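Thursday, late, kettle on

Feet up at last. Ollgate was cold enough this morning to keep my coat on through the first brew, and then I got busy and forgot about being cold altogether, so that's one way of heating a workshop.

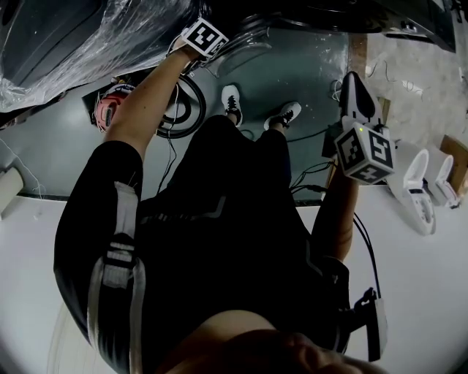

The whole day went on the grippers, the hand-held pair, and mostly on the right one. It's been sulking since last week. The left behaves itself, tracks nicely, never a cross word. The right one kept dropping out for a blink whenever I turned my wrist in, and then coming back as though nothing had happened. Kasun was sure it was the marker cube and I was sure it was the cable, and we'd got to the point of being very polite to each other about it.

So I did it properly for once. Wiped every face of both cubes with the soft cloth (not the blue paper, which scratches, and I've told Ynyr this more than once), then went round the little screws that hold the cube down. Two of them were loose! Not falling-out loose, but I could rock the cube with my thumb, and if I can rock it then the arm's idea of where my hand is must be rocking too. Nipped them up, put a dab of paint across each one so we'll see if they creep, and felt extremely pleased with myself until the next run, when it dropped out again.

Kasun didn't say anything. He just made the tea.

It was the cable as well, you see. So we were both right, and I suppose that's the nicest way for it to end. I'd been clipping it too tight to my side and there wasn't enough slack left for a full reach, so each time I stretched it gave the plug a tiny tug. I've left a much fatter loop now. It feels daft, having it flop about by my elbow, but I did 41 reaches after dinner, high, low, across my front, wrist in, wrist out, and not one drop. My shoulders are telling me all about it tonight.

Then calibration, which I still find a bit like patting your head and rubbing your stomach. Close both, hold, open both, hold, slowly round in a circle, hold. Morfudd reads the steps out from the Drirnholm sheet in her newsreader voice and I get the giggles around step 4 every single time. We had to start over twice. The score came out at 94 in the end and she wrote it in the log with a little star — our best since we moved the bench, she says, and she'd know.

Pads next. The black ones on the fingers had gone shiny and I'd been meaning to swap them for ages. Glenys reckons to change them every 500 grips but I don't think any of us has ever kept a proper tally, so I go by feel. If a fingertip slides on one, it's done. The old glue came off in horrid little crumbs and I've still got some under my nails. New ones are on the right gripper now, and the left gets its turn tomorrow if the packet from Arnik turns up. They did promise.

I ought to have swept up too, and I didn't. There are bits all over the concrete, snippets of wire and goodness knows what, and Nerys is in first tomorrow. Sorry, Nerys. I'll bring the good biscuits.

One thing to remember, as I know I'll forget: check the battery charger before I blame anything else. I had a full five minutes of panic after dinner thinking I'd broken the left one with all my poking about, and the charger just wasn't switched on at the wall. Told Kasun. He was very kind about it and then told everyone in the building.

Ruddock want their first batch of recordings by the end of the month and I think we might even manage it now. Need to ask Glenys if we can have a second cable in the drawer, a spare, already labelled.

Bath, then bed. Must find that shoulder rub.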